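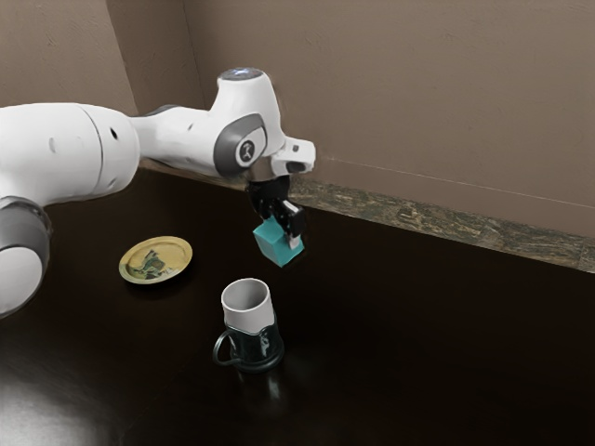
Unit 6. When the grasp is good and the task still fails

Handout for the laboratory course in robot manipulation
Prepared by Tatiana Šindelář, exercises by Vilém Říha
Version of 27 Jan 2025

6.1 What this unit covers

In Unit 5 we looked at failures of grasping: the gripper closes on air, or the object slips out. Today we study a failure that comes later. The cube is in the gripper, the software reports success, and then the arm hits something on the way to the goal. Our case comes from the simulated table task which we call Sernum. The objects are a teal cube, a cup in a holder with a handle, and a yellow plate. The arm must pick up the cube and put it on the plate. The cup is not part of the task, but it must stay where it is.

6.2 The fault

In July we ran 270 episodes with the Oltero planner. The cube was grasped in nearly all of them, and we were quite satisfied. Then Vilém checked the final position of the cup, which our success test did not look at. In 47 episodes the cup had been moved or knocked over. Every one of these episodes was counted as a success in the first report. I signed this report myself, so please do not think that such mistakes are made only by students.

6.3 The cause

Please look at how the cube hangs in the gripper. It is tilted, with one corner pointing down. The planner had stored the cube as a box lying flat, with an edge of 68 mm, and it kept this flat box in its collision model after the grasp. A tilted cube needs more room below its center than a flat one. For a flat cube the distance from the center to the lowest point is half of the edge, that is 34 mm. For a cube standing exactly on its corner it is half of the space diagonal, almost 59 mm. The real case lies between these two values.

The safety margin in the planner was 15 mm. You can see that the difference, almost 25 mm, is larger than the margin. The path was free of collisions for the box in the model and not free for the cube in the hand.

There was a second cause. The holder was entered in the model as a simple cylinder, and the handle was left out. A path that passes the cup on the handle side can touch the metal although the planner sees free space. We found this only after the first cause was repaired and some collisions remained.

6.4 What we changed

a) After the gripper closes, the pose of the cube is read again and the attached box is rotated to match it.

b) If the tilt cannot be measured, the planner uses a sphere around the whole cube. This is wasteful, but it is safe.

c) The holder now has a mesh which includes the handle and the wide base.

d) The success test compares the start and end pose of all objects, also those which the task does not mention.

Point d) is the one I would like you to remember for your own projects. The other three came out of it.

6.5 A note on real arms

In simulation a fallen cup costs nothing – you reset and continue. On the Unetti cell downstairs, the arm must be stopped before anybody reaches in to pick up an object. Press the stop button first, wait until the arm is still, and only then open the gate. Do not try to catch a falling object. Write the event in the cell log, even if nothing is broken.

6.6 Exercises

1. Compute the lowest point of a 68 mm cube which is rotated 20 degrees about one horizontal edge direction. Is a margin of 15 mm enough?

2. Repeat the calculation for an edge of 65 mm standing on its corner. Explain your result in two sentences.

3. In the Falcão folder you find the logs of five episodes. For each, decide if the contact was made by the cube, the fingertip or the wrist, and say which line of the log shows it.

4. Write a success test for the task "put the cube on the plate". Exchange it with a colleague and try to find an episode that passes the test but should not.

Solutions to 1 and 2 are handed in on paper, 3 and 4 through the course page.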